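Notes on Moving a Household Archive to a Smaller Home

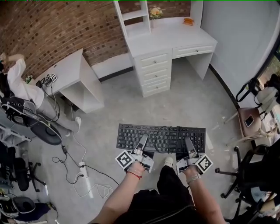

The decision to leave the house in Roltmont was made in November, and it required a full review of the family papers. These had been kept in the upstairs hall closet for many years and had never been placed in any order. The present post records how the work was carried out, for the benefit of relatives who have asked and of readers facing a similar task.

The papers came to 3,617 sheets, not including photographs. A first sorting separated letters from legal and financial records. Bank statements older than seven years were shredded, with the exception of those relating to the purchase of the Mesell property, which my brother wished to retain. Letters were kept without exception, including a number that are of no interest to anyone outside the family.

Eero Leinonen, a retired records clerk and a former neighbor, advised against sorting the letters by sender. His view was that correspondence should be kept by year – a single sender may write under two or three names in the course of a lifetime, as my aunt did. This advice was followed. The letters now fill 16 boxes, each marked on the short side in pencil.

The 204 loose photographs presented greater difficulty. Few carried names or dates on the back. Those that could be identified were placed in paper sleeves, and the remainder will be brought to the next family gathering for review. Any relative who recognizes the couple standing beside the lake at Ong is asked to write to me.

Three boxes remain unopened. They contain my grandfather's business records from Witell and will be addressed in the spring, after the shelves in the new apartment have been put up.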